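机器人系统集成(研究生选修)
第6讲讲义 手持夹爪采集套件的评估与验收
主讲:Mahnaz Bahrami
版本日期:2019年9月20日

6.0 本讲范围

上一讲推导了手眼标定的AX=XB形式及其闭式解,本讲默认已掌握。本讲以Flitora公司的Waaka手持夹爪套件为对象,讨论采购前应读哪些参数、到货后应测哪些量、测得的量如何折算为数据可用率。对照方案为Vivov,一种主从遥操作服务,按机器人工时计费。两者的比较放在6.7节。

Clarnstead实验站在二月完成了Waaka的试用,本讲引用的数值除另行注明外均来自该次试用记录。原始记录在课程服务器的lec06目录下,作业二需要用到。

符号约定:W为世界坐标系,C为相机坐标系,G为夹爪坐标系(原点取两指垫闭合时接触面的中心,x轴为开合方向,z轴沿接近方向),B为机器人基座坐标系。T_AB表示B系到A系的齐次变换。开口宽度记为w,闭合时w=0。

6.1 套件组成

Waaka标准包包括手持端、充电底座、标定板、存储卡和离线处理软件的单机授权。手持端为双指平行开合结构,操作者扣动扳机,经连杆带动两指对称运动。相机固定在手持端上,配超广角镜头,两指始终在视野内。惯性测量单元与相机装在同一刚性支架上。

供货清单中需要逐项核对的内容:

(a) 指垫。指垫是易耗件,表面为菱形网纹。网纹磨平后摩擦系数下降,操作者会不自觉地加大握力,采集到的宽度曲线随之偏移。备用指垫不在标准包内,需单独订购。
(b) 关节螺钉。各关节使用内六角螺钉,出厂涂螺纹胶。自行拆装后须重新涂胶并重做6.3.3节的宽度标定。
(c) 标定板。检查平面度,合同中应写明允差。试用时收到的一块有可见翘曲,更换后重投影误差恢复正常。
(d) 软件授权。授权绑定主机,更换主板后失效,重新激活需联系Flitora。课程组的意见是在合同中要求浮动授权。

套件不含机器人端夹爪。机器人端若使用不同几何的手指,采集数据与执行端之间存在形态差异,见6.6节。

6.2 测量模型

6.2.1 状态与观测

每个时刻t,套件输出图像I_t、相机位姿T_WC(t)和开口宽度w_t。夹爪位姿由下式得到:

T_WG(t) = T_WC(t) · T_CG

T_CG为常量,由出厂标定给出。由于W系由视觉惯性里程计在每段开始时建立,不同段之间的W系没有关系,训练时一律使用相对量:

ΔT(t, t+k) = T_WG(t)^(-1) · T_WG(t+k)

该量与W系的选取无关。课上有同学问是否需要在房间内布置全局标志物。单臂任务不需要。双手任务需要知道左右手的相对位姿,此时两套手持端必须共用一张地图,Waaka软件支持该模式,但建图段要单独录制,且建图后场景中的大件家具不得移动。

6.2.2 镜头模型

视场角接近或超过180度时,针孔模型不可用,tanθ在θ趋近90度时发散。Waaka采用等距投影加多项式修正:

θ_d = θ · (1 + k1·θ^2 + k2·θ^4 + k3·θ^6 + k4·θ^8)
u = fx · θ_d · cosφ + cx
v = fy · θ_d · sinφ + cy

θ为入射光线与光轴夹角,φ为方位角。四个系数与内参一并估计。标定时标定板必须出现在像圈边缘,否则高次项没有约束,拟合残差很小而边缘处的实际误差很大。验收时单看平均重投影误差不够,应按θ分区统计。

是否在训练前去畸变,结论取决于任务。去畸变到针孔图像会丢弃大角度区域,剩余部分的边缘被拉伸,中心分辨率相对降低。试用中采用原始鱼眼图像直接输入网络,像圈外置零。保留大角度区域有一个实际好处:夹爪贴近桌面或床面时,画面中央多为近处低纹理表面,定位特征主要来自远处的墙角、家具边缘和天花板结构。

6.2.3 时间同步

相机与惯性单元的时间偏移t_d作为待估参数写入里程计状态。宽度编码器的时间戳来自另一路时钟,软件只在每段开始时对齐一次。长段末尾会出现漂移。检查方法:在段首和段尾各做一次快速全开全闭,比较图像中指垫接触帧与编码器零点的时间差。两次时间差之差除以段长即为漂移率。该动作应写入采集规程,且在训练前裁掉。

6.3 到货验收

6.3.1 静态漂移

将手持端夹在台钳上,正对纹理丰富的场景,录制一段静止数据。计算平移和旋转的标准差及首末差。静止段的首末差大于标准差若干倍时,检查惯性单元的零偏初始化。手持端开机后应先预热,预热不足会引入零偏的温度漂移。

6.3.2 闭环误差

在地面固定一个定位槽。手持端从槽中取出,沿任意路径运动后放回。里程计给出的起点位姿与终点位姿之差即闭环误差。路径应包含快速转腕。试用中累计完成闭环100次,误差最大的几次全部出现在转腕段,图像运动模糊明显。闭环误差不能反映中途误差,两段方向相反的漂移可以互相抵消,因此还需用外部动捕或机械臂携带手持端的方式做一次全程对照。

尺度误差要单独检查。做法是沿直尺移动已知距离,比较里程计读数。单目惯性系统在匀速运动时尺度不可观,移动过程中须有加减速。

6.3.3 宽度标定

用量块在全行程内取若干点,记录编码器读数e与实际宽度w,拟合

w = a0 + a1·e + a2·e^2

连杆机构的e与w关系本身非线性,二次项不可省略。开、合两个方向分别测量,两条曲线之差为回差。回差来自关节间隙,随使用增大。建议每完成一批采集复测一次,并将标定文件与数据同目录保存,不得覆盖旧文件。

指垫有柔性。夹持硬物时,编码器读数小于物体实际宽度,差值为指垫压缩量。该差值与握力单调相关,可作为握力的粗略代理,但不同批次指垫的刚度不同,跨批次使用前应重新拟合。

6.3.4 外观与结构

检查手指有无裂纹、螺钉有无松脱、相机支架有无位移。手指外侧漆面磨损不影响功能,但手指常驻画面,磨损前后的外观不同。策略网络有可能将其作为区分采集批次的线索。处理办法是训练时对手指区域做随机颜色扰动,或使用掩膜。掩膜会同时遮掉手指与物体的接触边缘,试用中未采用。

6.4 采集场所的条件

厂家手册只写了“适用于常规室内环境”。按里程计的工作原理,下列条件需要具体核对。

低纹理。白墙和平整织物表面特征少。起皱的床单能提供特征点,但织物被拉动后特征随之移动,违反静态场景假设。鲁棒核函数可以剔除少量动点,动点占多数时无效。铺床、叠被类任务中,应让远处固定结构始终占据相当一部分视野。

玻璃与镜面。反射形成的特征点对应虚像,其视差与真实深度不一致。玻璃后方有真实物体时,透射与反射特征叠加,外点率更高。可行的做法是调整接近方向,或在软件中为该区域画静态掩膜。后一种做法只适用于相机运动范围很小的段。

照明。曝光时间决定运动模糊的上限。漫射光下明暗变化小,可固定曝光。由暗处转向窗口时自动曝光会产生数帧过曝,软件将其标为低质量帧,但不会自动剔除。

人员。场所内的其他人员会带来动点,也涉及肖像与隐私。采集协议须由在场人员签署,导出前按协议处理面部。广角镜头覆盖范围大,操作者容易低估有多少人入画。

供电与网络不是必要条件,手持端离线工作。这一点是Waaka相对遥操作方案的主要便利。

6.5 试用数据的可用率

Clarnstead的试用任务为居室物品整理,包括从床面拾取小件、放到指定位置、整理织物边缘。共录制123段,经筛选保留114段,可用率

η = 114 / 123 = 92.7%

剔除的段按原因分为跟踪丢失、时间漂移超限和宽度标定失效。跟踪丢失占多数,集中在手持端压低贴近床面、远处结构被遮住的阶段。

该可用率由Flitora的自动筛选与人工复核共同得到。两者并不总是一致。自动筛选依据特征点数量和协方差阈值,对虚像造成的错误跟踪不敏感,协方差很小而轨迹明显错误的情况出现过。人工复核的做法是将夹爪轨迹投影回图像首帧,查看轨迹终点与物体放置位置是否吻合。复核耗时应计入成本,见6.7节。

可用率与采集者熟练程度有关。手册建议的练习内容为慢速抓放,试用后补充了以下操作要求:

1. 开始录制后先环视场所,使里程计完成初始化,再进入任务区。
2. 接近物体时保持腕部姿态连续,避免在物体正上方停顿后急转。
3. 两指全开进入抓取位,闭合动作一次完成。
4. 抓取失败时继续重试,不中止录制。重试段包含恢复行为,对训练有用。
5. 任务完成后退回起始区域,做段尾全开全闭,再停止录制。

第3条在小件上有例外。物体贴近床头、墙面等竖直面时,全开的手指会先碰到竖直面,应改为部分张开。细长圆柱形物体应使开合方向垂直于其轴线,沿轴线方向夹取时两端容易滑脱,且宽度曲线无法与空夹区分。 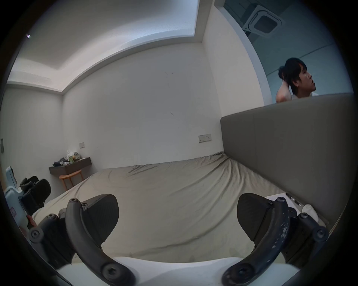
6.6 从手持数据到机器人执行

手持端的运动由人的手臂产生,其工作空间、速度和加速度均不受机械臂约束。迁移前需要做可行性过滤。对每段轨迹,给定基座位姿T_BW,求

T_BG(t) = T_BW · T_WG(t)

的逆运动学解,检查关节限位、奇异值下限和关节速度上限。任一帧无解则该段对该构型不可用。需要注意,这里T_BW可选,段内固定即可,因此过滤问题可写为对T_BW的搜索:在安装允许的范围内取一个基座位姿,使整段可行。床面类任务中床沿限制了基座与目标的最近距离,床中央的目标往往只能以接近伸直的臂姿到达,奇异值下限起主要作用。

6.6.1 延迟补偿

采集时观测与动作同时记录,延迟可视为零。执行时存在图像传输延迟l_o、推理延迟l_p和执行延迟l_a。策略在t时刻收到的图像对应t−l_o,输出的首个动作到达时刻为t+l_p,实际执行完成时刻再加l_a。处理方法是让策略一次输出一段动作序列,丢弃时间戳早于t+l_p+l_a的部分。不做补偿时,静态抓取的成功率变化不大,动态任务明显变差。

夹爪的执行延迟与臂的执行延迟一般不相等,应分别测量。测量夹爪延迟的方法是发送正弦宽度指令,对指令与反馈做互相关,取峰值位置。

6.6.2 形态差异

机器人端若安装与手持端相同的手指和指垫,相机也安装在相同的相对位置,则图像域差异仅剩背景和手指根部。若手指几何不同,有两个量必须对齐:指垫接触中心,以及全开宽度。前者通过修改T_CG实现,后者需重新映射w。行程不足时只能剔除宽度超限的段。

碰撞几何也应重新检查。手持端外形较小,能伸入的位置机器人法兰不一定能伸入。低置物架下方、床头与墙之间的缝隙属于典型情况。可在过滤阶段加入法兰和末端连杆的包围体,与场景点云求交。场景点云可由里程计的稀疏地图近似,玻璃处的虚像点须先去除。

6.6.3 力的缺失

Waaka不测力。由指垫压缩量推算的握力只在硬物上成立。织物、纸张类物体自身可压缩,宽度与力的关系不唯一。若执行端采用位置控制,夹持薄物时应对闭合指令施加电流上限,防止指垫过载。

6.7 成本与服务条款

与Vivov的比较应以单位可用数据成本为准:

c = (C_eq / N + C_op · τ + C_rev · τ_r) / η

C_eq为设备费用,N为折旧期内总段数,C_op为采集人工单价,τ为每段占用时间(含复位),C_rev与τ_r为复核单价与每段复核时间,η为可用率。Vivov按工时计费,C_eq/N项由服务费替代,η通常更高,因为位姿直接来自关节编码器,不存在跟踪丢失。其τ较大,操作者通过主手控制从臂,速度受限,复位也需要人员进入工作区。

对c求关于η的偏导:

∂c/∂η = −c/η

即η降低一个百分点引起的成本相对增量为1/η个百分点。在η较高的区间,提高可用率的收益有限,减小τ更有效。η较低时情况相反,应先处理场所条件。

合同中建议明确的条款如下。

数据归属。Flitora的云端处理为可选项,启用后原始图像上传至厂家服务器。条款中“用于改进服务”的范围应限定或删除。涉及住宅内部的数据,本课程要求全部使用单机版处理。

标定服务。出厂标定证书应附原始图像,只给出系数的证书无法复核。返厂标定期间是否提供替换机,报价单上未写,应书面询问。

固件。固件更新可能改变默认曝光策略和时间戳定义。批次进行中不更新。每段元数据中应包含固件版本号,当前版本的导出格式里该字段为可选,需手动勾选。

质保。手指与扳机连杆按易损件处理,质保期短于主机。跌落后即使外观完好,也应重做T_CG检查。检查方法:将指垫闭合,夹住标定板上的定位销,比较由图像解得的销位置与G系原点。

6.8 作业

作业二,下周课前提交。

第1题。使用lec06目录中的静态段与闭环段,按6.3.1和6.3.2节计算误差,给出按运动速度分组的闭环误差箱线图。

第2题。目录中给出一组标定图像,其中标定板未到达像圈边缘。用全部四个系数拟合一次,令k3=k4=0再拟合一次,按θ分区比较两者在验证图像上的重投影误差,并说明差异出现在哪个角度区间。

第3题。任选一段居室任务轨迹,给定课程机械臂的DH参数,搜索使整段可行的基座位姿。报告搜索范围、步长和最小奇异值。搜索范围内无可行解也可以作为结果提交,但须附上失败帧的分布。

第4题。推导6.7节中η同时依赖τ时(采集越快,可用率越低)c取极小值的条件。设η(τ)=1−exp(−τ/τ0),保留隐式形式即可。

代码提交Python或MATLAB均可,须能在实验室机器上直接运行。报告用PDF,图的坐标轴注明单位。

参考阅读:本课程第3讲讲义(旋转参数化)、第5讲讲义(手眼标定)、Waaka用户手册中关于宽度标定与时间戳的两章。手册纸质版放在实验室书架,请勿带出。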